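Market stall clear-out – the gallery

Saturday, early start, and most of this was typed standing up. Sorry in advance for the spelling. We said we'd put the odds and ends from the Bololier clear-out online so people who couldn't get down could see what went where, so – a gallery page. Short notes. Prices where I remembered to write them down.

For anyone new, Bololier is the long shed behind the old dye works. Stalls at the front, storage at the back, kettle in the middle. Everything had to be out of the back by four o'clock and sorted: keep, sell, give away, recycle. Opened up at half seven. Still sweeping at five.

Sorting tables first

Two lots of tables, one by each door. Kitchen things on the left as you come in, everything else on the right. That lasted until ten or so, then people just put things down wherever there was a gap. Fine. We got there.

Labels were masking tape and a marker. Green tape for keep, plain for sell. Ran out of green before lunch, so anything with a G on it counts as green. If you took home something with a G on it, have a look at it again please and drop us a line.

Bowls, cans and bits

The mixed bin is where most of the small stuff ends up. Bowls with no set to go with, drinks cans, whatever was on the shelf when the shelf came down. Big grey bin, handy thing, deep enough that you can tip a drawer into it and pick through after.
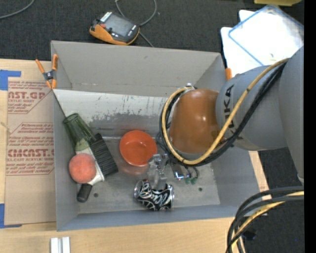 Bowls go for 40p each, any colour, any size, chips and all. Reds and oranges went first last time too. If you want a matching set you're better off waiting for the spring sale, when the Benjelloun boxes get opened – there's proper crockery in those, wrapped and everything.

Cans are recycling only. Squashed ones are fine, they take up less space. Please empty them first, the bottom of the sack was horrible by mid afternoon and I was the one carrying it. Foil trays can go in with them if they've had a rinse. Crisp packets can't, whatever it says on the old sign. The old sign is coming down.

Weighed the can sacks at the end on the luggage scales, one after another, wrote it on my hand, washed my hand. So no figure for that this time.

The jar shelf

Not many takers. Jam jars with lids went, jam jars without lids didn't. If you've got spare lids at home bring them in October, we'll match up what we can. The tall pickle jars have gone to the Drideo kitchen for their chutney, and they'd like more. Labels soaked off if you've time. Hot water, bit of oil for the gluey part, leave it over night.

Paper and card

Counted, because the collection people ask: 857 magazines, and that was after the cookery ones were taken out. Tied up in bundles with string. Don't use the parcel tape for this, it has to be cut off again at the other end and they grumble.

Card flattened and stacked by the side door. One wet patch under the gutter, so the bottom few went soggy and had to go in general rubbish. Gutter is on the list. It's been on the list a while.

The cookery magazines are in the crate under the tea table, help yourself, no charge. There's a good run of baking ones if you like that sort of thing – I've had the one with the plum cake already.

Lamps and plugs

Anything with a plug needs testing before it can be sold, so nothing electrical went out on the day. Twenty-two items waiting – sorry, 22, trying to keep the figures looking like figures – and they're on the top rack with a bit of red string on each. Please don't take the string off. Somebody took the string off a lamp and now we don't know if it's been looked at or not, so it goes to the back of the queue.

Loose leads are in a sack by themselves. If you're missing one for something you bought here, come and have a rummage, but bring the thing with you so you can try the end in it.

Storage, after

Floor visible again for the first time since the shelves went in. Jarkel racking is up along the back wall, bolted this time, and the heavy boxes live on the bottom row from now on. Heavy on the bottom. I'll put a notice up.

Spare bins stack inside each other by the far door. Take one out, put one back, same as the trolleys. Wipe them round before they go away, a damp cloth will do it.

Takings

£710 on the day, counted twice, once by somebody who can add up. Goes toward the roof, same as before, and whatever's over buys new tape. Green, lots of it.

Left over

One umbrella, black. A child's welly, left foot. A tin of travel sweets, unopened. A set of keys with a wooden fish on, which I'm sure somebody is missing badly by now. All in the drawer under the till until the end of the month, then they go in the next sale (not the keys).

Next one is planned for October, same place, doors at nine for buyers and half seven if you're lifting. Bring gloves, the ones in the cupboard are all lefts. More pictures to be added here when I've found the cable.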